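Notas para a apresentação – A cana na ribeira de Gidey: o que fizemos no troço de Malthorpe

Slide 1. Título
Agradecer o convite. Dizer logo que vou falar de um troço pequeno, 324 metros de margem, e que os resultados valem para este troço. Quem gere rios maiores terá outras dificuldades.
As perguntas ficam para o fim, exceto se alguém não perceber um termo.

Slide 2. A planta
Arundo donax, cana. Muita gente cresceu com ela ao lado de casa e acha que sempre lá esteve. Foi trazida há séculos, serviu para estacas, vedações, cestos, instrumentos. Continua a servir em algumas hortas.
Entre nós não dá semente viável. Espalha-se por rizomas e por pedaços de colmo que a água arrasta. Isto é o ponto mais importante da apresentação e convém dizê-lo devagar. Um fragmento com um nó pode dar uma planta nova.
Não confundir com o caniço (Phragmites), que é autóctone e que queremos manter. Mostrar a diferença no porte e na base da folha. Já vimos caniço cortado por engano em outras intervenções.

Slide 3. Porque é um problema nesta ribeira
Forma manchas densas onde quase mais nada cresce. Ocupa a margem e estreita o leito. Nas cheias, as canas soltas prendem-se na passagem hidráulica a jusante do caminho agrícola e a água sobe para os terrenos do lado esquerdo.
Arde bem quando está seca. Raízes pouco profundas para o tamanho da planta – em margens altas, o bloco inteiro cai com a terra agarrada.
Se houver tempo: contar o caso do muro da horta de baixo. Se não houver, passar.

Slide 4. O projeto Prurico
Começou com um pedido dos proprietários por causa das inundações. A parte ecológica entrou depois. Dizer isto sem rodeios, porque influenciou a escolha do troço.
Trabalho de campo contratado à Fellico. Acompanhamento feito por nós. Duração prevista: 3 anos. Equipa de seis pessoas no terreno durante a fase de corte, menos nas fases seguintes.
Autorizações: começar cedo. A intervenção no leito e nas margens precisou de licença e o processo demorou mais do que o corte propriamente dito.

Slide 5. O que tentámos primeiro
Corte simples com motorroçadora. Rebentou tudo. Ao fim de oito semanas, os rebentos já tapavam a vista da água em boa parte da margem direita.
O corte sozinho gasta dinheiro todos os anos e deixa fragmentos no chão. Há quem o faça por rotina antes do inverno e depois estranhe encontrar manchas novas a jusante.
Mostrar o gráfico da altura dos rebentos. Explicar que os eixos não começam no zero.

Slide 6. O que fizemos depois
Dois métodos, conforme o acesso.
Margem direita, com acesso para máquina: corte, remoção dos colmos e arranque dos rizomas com balde. A terra foi sacudida no local. O que o balde deixou foi apanhado à mão, e foi aí que se gastou a maior parte das horas.
Margem esquerda, sem acesso: corte rente e cobertura com tela opaca, presa com grampos e pedra. Sobreposição generosa entre telas. Nas juntas mal feitas a cana saiu, e uma vez a ponta do rebento furou a tela.
Não usámos herbicida. Vão perguntar. A resposta é que a linha de água está demasiado perto e há captações de rega mais abaixo. Não entrar na discussão geral sobre glifosato.

Slide 7. O destino do material
Rizomas fora do leito de cheia, sempre. Secaram em cima de tela, num terreno plano, e foram virados. Os colmos foram triturados depois de secos.
Erro nosso: um monte ficou demasiado perto da margem em novembro. A ribeira subiu e levou parte dele. Tivemos de percorrer o troço de jusante a apanhar pedaços. Assumir o erro, é útil para quem vai fazer o mesmo.

Slide 8. Plantação
Estacas vivas de salgueiro, colhidas na mesma bacia. Freixo nas zonas mais altas. Amieiro só em poucos pontos e de viveiro com controlo sanitário, por causa da Phytophthora.
Plantar cedo compensa, mesmo com alguma perda. O chão nu enche-se de outras invasoras em pouco tempo. No nosso caso foi a erva-da-fortuna à sombra e a bons-dias nas vedações.
As estacas de salgueiro pegaram melhor onde foram enterradas mais fundo. Não medimos isto com rigor, é observação de campo. Dizer assim mesmo.

Slide 9. Manutenção
É aqui que os projetos falham. O orçamento acaba com a plantação e a cana volta.
Primeiro ano: passagem mensal de março a outubro, arranque manual dos rebentos. Depois vai-se espaçando, sem nunca saltar a primavera.
Pedir aos presentes que, nas suas candidaturas, separem a linha da manutenção da linha da plantação. Quando vão juntas, a primeira derrapagem come a segunda.

Slide 10. O que ainda não sabemos
Se a fauna respondeu. Temos escutas de aves feitas antes e depois, com observadores diferentes, e não me sinto à vontade para tirar conclusões.
Se a margem direita aguenta uma cheia grande antes de os salgueiros enraizarem bem. Pusemos manta de coco no talude mais inclinado. Até agora só foi testada por chuvas médias.
Quanto custa por metro sem a ajuda dos proprietários, que cederam terreno e acessos.

Slide 11. Fecho
Repetir: retirar o material do leito de cheia, começar por montante, reservar dinheiro para voltar. Deixar o contacto no ecrã durante as perguntas. 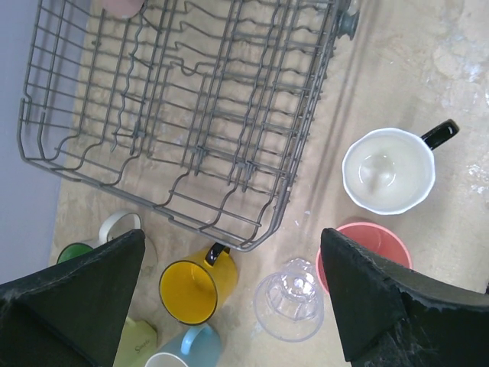
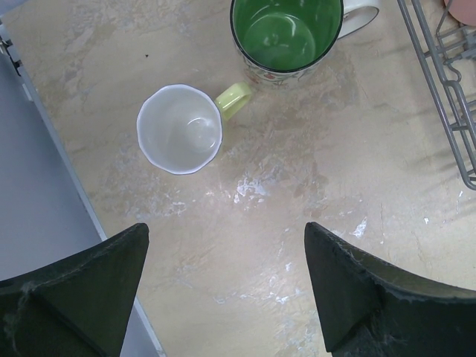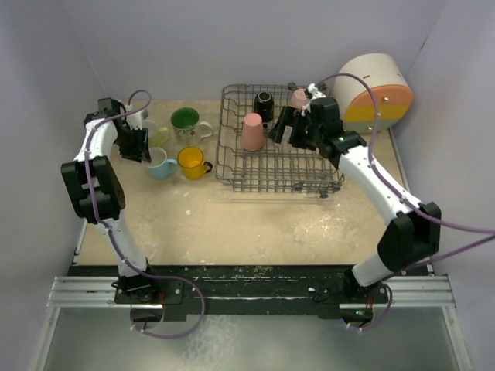
Uma participante perguntou se fazia sentido tratar o troço de Malthorpe enquanto houvesse cana a montante, e disse que na ribeira dela limparam a parte de baixo três invernos seguidos e todos os anos chegavam rizomas novos com a primeira cheia. Acrescentou que acabaram por convencer o vizinho de cima, que não queria perder as canas para o feijão, deixando-lhe uma mancha pequena longe da água.

Resposta dada: a montante restam duas manchas, ambas em terreno privado, e por agora vigiamos as curvas onde o material costuma encalhar. A ideia de deixar uma mancha afastada da linha de água é de aproveitar, desde que fique contida e acima do nível de cheia. Acrescentar ao slide 9 na próxima versão.

Para a próxima vez: cortar o slide 3 a metade e levar um pedaço de rizoma bem seco num saco fechado.

Projeto Prurico – ribeira de Gidey | Contacto | Reprodução permitida com indicação da fonte | Voltar ao topo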